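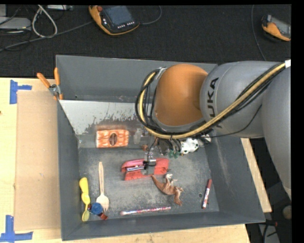 KUKA机械臂与灰色料箱

Trarkstead地区议会通过书面质询规则修订案,答复期限与更正程序明年2月起适用

Trarkstead,11月19日——Trarkstead地区议会今日在全体会议上表决通过《书面质询与答复规则》修订案。修订案对议员书面质询的受理标准、行政部门的答复期限、追问程序、不予答复的理由说明以及已公开答复的更正方式作出统一规定。新规则自明年2月第一个工作日起适用,在此之前已受理的质询仍按原规则办理。

现行规则只要求行政部门“在合理期限内”答复,对合理期限的长度、起算点和中止情形均无界定。各部门据此形成了不同的内部做法:有的部门从质询文本登记之日起算,有的从承办处室收件之日起算,也有部门以主管负责人批转之日为准。同一质询涉及多个部门时,起算日往往不一致,议会秘书处无法据以判断是否逾期。

修订案将起算点统一为受理通知送达主办部门的次日。普通质询的答复期限为30日,紧急质询的答复期限为8个工作日。期限届满日为非工作日的,顺延至其后的首个工作日。主办部门须在期限内提交完整答复,提交阶段性说明不产生中止或重新计算期限的效力。

一、受理标准

质询应当以书面形式提出,由一名或者多名在任议员署名,并指明被质询的部门。质询内容须属于地区行政部门的职权范围。涉及上级机关职权的事项,秘书处可建议议员改以转达函的形式处理,但不得自行改动质询文本。

秘书处对质询进行形式审查,审查范围限于署名是否有效、被质询部门是否明确、文本是否包含依法不得公开的个人信息,以及是否与同一会期内已经答复的质询完全重复。秘书处不审查质询的政治立场、措辞强度和事实主张的准确性。

质询文本中引用统计数据、合同条款或者公开讲话的,议员应当注明来源。未注明来源不构成不予受理的理由,但主办部门可在答复中单独说明无法核对引文。秘书处在公开质询时,会将该说明与质询文本一并显示。

形式审查认为不符合受理标准的,秘书处须书面通知署名议员,列明所依据的条款,并给予补正机会。议员对补正要求有异议的,可提请议长裁定。议长的裁定应附理由,并在议会公报中刊载。

二、紧急质询

修订案收窄了紧急质询的适用范围。提出紧急质询的议员须说明有关事项为何无法适用普通期限。可作为紧急事由的情形包括:公共服务已经中断或者即将中断;行政决定即将生效且生效后难以恢复原状;有关信息直接影响已列入议程的表决。

单纯的媒体关注、选区来信数量或者会期即将结束,不单独构成紧急事由。议员在同一质询中同时提出紧急问题与普通问题的,秘书处可在征得其同意后拆分处理,拆分后的各份质询分别编号、分别计算期限。

主办部门认为紧急事由不成立的,应当在收到受理通知后的首个工作日提出异议。逾期未提出的,视为接受紧急期限。异议处理期间,期限继续计算。

三、答复的内容要求

答复应当逐项回应质询所列问题,并保留原问题的编号与顺序。对多个问题作合并答复的,须注明所合并的编号。仅以援引此前新闻稿、网页公告或者公开讲话的方式作答的,视为未答复;援引上述材料作为补充的,应当附上所援引段落的原文。

答复中包含数据的,须同时说明统计期间、统计口径、数据来源部门以及数据是否经过核定。数据尚未核定的,应当标注“初步数据”,并载明预计核定时间。数据口径在统计期间内发生变化的,应当分段列示,不得合并计算。

答复涉及财政支出时,应当区分预算额、承诺额与实际支付额。涉及政策成果的表述,应当载明该政策的法律依据、通过时间和生效时间,并说明有关措施是新设立的,还是对既有措施的延续、调整或者更名。上述要求同样适用于部门负责人在全体会议上宣读的书面答复。

对于由前一届行政机构设立、由现任机构继续执行的项目,答复应当列明项目的原始批准文件。秘书处可据此在公开页面中建立与原始文件的关联,供议员和公众查阅。

四、不予答复与部分答复

主办部门可以依法对质询的全部或者部分内容不予答复。修订案规定,不予答复须援引具体法律条款,并说明该条款如何适用于所涉内容。“内部事务”“仍在研究”“不宜评论”等表述本身不构成有效理由。

质询中仅部分内容依法不得公开的,主办部门应当对其余内容作出答复。对正在进行的司法程序或者招标程序,主办部门可以请求暂缓答复,但须说明预计恢复答复的条件。条件成就后,剩余期限自动恢复计算,无需议员再次提出申请。

署名议员认为不予答复的理由不充分时,可请求秘书处出具程序意见。程序意见只就理由是否具备规定的形式要件作出判断,不对法律条款作实体解释,也不影响当事人依法寻求其他救济。

五、追问程序

每份质询最多可提出2轮追问。追问应当围绕原质询或者已作出的答复展开,不得引入新的主题。追问的受理由秘书处依形式标准办理,答复期限与原质询的类别相同。

追问用尽后,议员仍认为答复不完整的,可申请将该质询列入全体会议口头询问环节。列入与否按现行议程安排规则决定。被列入的质询,主办部门负责人或者其书面授权的代表须到场,并对未获答复的编号逐一说明。

负责人或者其代表在询问环节结束前离场的,会议记录应当载明离场时间和尚未回应的问题编号。未回应的问题自动转为书面事项,由主办部门在紧急质询的期限内书面答复。秘书处将该书面答复附于会议记录之后。

六、更正程序

现行规则未规定已公开答复的更正方式。实践中,部门通常直接替换电子文本,公众无法识别前后版本的差异。修订案要求保留全部版本。更正须以单独文件提交,载明原文、更正后的文字、更正理由和提交日期。

更正分为技术性更正与实质性更正。错别字、编号错误、链接失效等属于技术性更正,由秘书处登记后直接附加。数据、法律依据、责任部门、时间顺序及政策来源的变更属于实质性更正,秘书处须通知署名议员,并在下一期议会公报中刊载。

议员发现答复存在事实错误的,可以提交更正请求并附具依据。主办部门应当作出更正,或者书面说明维持原文的理由。更正请求不计入追问轮次。质询文本本身存在错误的,署名议员可按相同方式更正,原文同样予以保留。

七、登记系统与数据格式

书面质询继续通过Lundamis议事登记系统提交。系统将增加起算日、届满日、暂缓状态、更正类别和版本序号等字段。期限由系统依议会工作日历自动生成,人工修改期限须填写理由,修改记录随质询一并公开。

系统的功能调整由现有维护服务商Tuncer在既有维护合同范围内实施。此次调整不涉及合同续期,也不改变数据的存储地点和访问权限。测试工作由秘书处与各行政部门的质询联络岗共同进行,测试数据在新规则适用前清除。

公开页面将提供质询文本、受理通知、答复、追问及更正文件的下载。结构化数据按季度发布,字段说明随数据集提供。个人信息的遮蔽处理由提交部门负责,秘书处在发布前进行复核。经复核发现遮蔽不完整的,文件退回提交部门,退回期间答复期限不中止。

系统发生故障导致无法提交时,议员和主办部门可采用纸质方式送达。送达时间以秘书处签收时间为准,系统恢复后由秘书处补录。补录文件须标明“纸质送达”,并附签收凭证的编号。

八、跨地区事项

涉及Trarkstead与Urkard共同管理事项的质询,由质询所指明的Trarkstead一方部门担任主办部门。主办部门需要向Urkard方面取得资料的,应当在受理后及时发出协查函,并将协查函副本报送秘书处。

对方未在期限内提供资料的,主办部门仍须就自身掌握的内容作出答复,并标明待补充的部分。待补充部分在资料收到后以补充答复的形式提交。补充答复不属于更正,在登记系统中单独标注。

修订案不对Urkard的行政部门设定义务。双方既有的资料交换安排继续有效,如与新规则的期限要求存在差异,由双方联络机构另行协商。协商形成的书面安排在签署后报议会备案。

九、逾期通报

秘书处在每次全体会议召开前编制逾期清单,列明质询编号、主办部门、届满日和当前状态。清单作为会议材料分发,并在公开页面同步发布。依法暂缓的质询单独列示,不计入逾期。

主办部门对逾期记录有异议的,应当在清单分发后提交书面说明。经核实属于登记错误的,秘书处予以更正并保留更正记录。因人员变动、内部职责调整或者资料量较大造成的逾期,可在备注栏中说明,但不影响逾期状态的认定。

逾期清单不对部门进行排名,也不作为预算分配的依据。议员可在全体会议的程序性事项环节就清单提问,提问限于程序状态,不涉及质询的实体内容。

十、过渡安排

新规则适用之前受理、之后仍未答复的质询,不适用新的答复期限,但对其答复的更正适用新的更正程序。此前已经公开的答复不要求按新格式重新提交。部门自愿补充统计口径或者原始批准文件的,秘书处予以登记。

在过渡期内,各部门应当指定质询联络岗,并将联络岗及替补岗位的职务名称和公务邮箱报秘书处。登记信息以职务为准,岗位人员变动时无需重新备案。部门合并或者更名的,由承继职能的部门办理尚未完结的质询。

秘书处将发布操作说明,内容包括质询文本模板、答复模板、暂缓申请表和更正文件格式。模板的使用不是受理条件,未采用模板但符合规则要求的文件应予接收。

修订案附有2份附件。附件甲为期限计算示例,列明遇非工作日、系统故障及暂缓恢复等情形的计算方法;附件乙为登记系统字段对照表,列明现行字段与新增字段的名称、数据类型和公开范围。正文与附件不一致时,以正文为准。

编辑须知

书面质询是地区议会议员要求行政部门就其职权范围内的事项提供书面说明的程序。质询本身不产生变更行政决定的效力,也不替代审计、调查或者信息公开申请。

本新闻稿概述修订案的主要内容,不构成对条文的解释。修订案全文、附件及表决记录以议会公报刊载的版本为准。议会公报电子版可在Trarkstead地区议会网站“公报与记录”栏目查阅,纸质版存放于议会阅览室。

媒体关于条文内容的书面提问,请提交至Trarkstead地区议会秘书处新闻办公室,并注明所涉条款编号。关于Lundamis系统账户和提交权限的问题,由秘书处登记科受理。

发布单位:Trarkstead地区议会秘书处新闻办公室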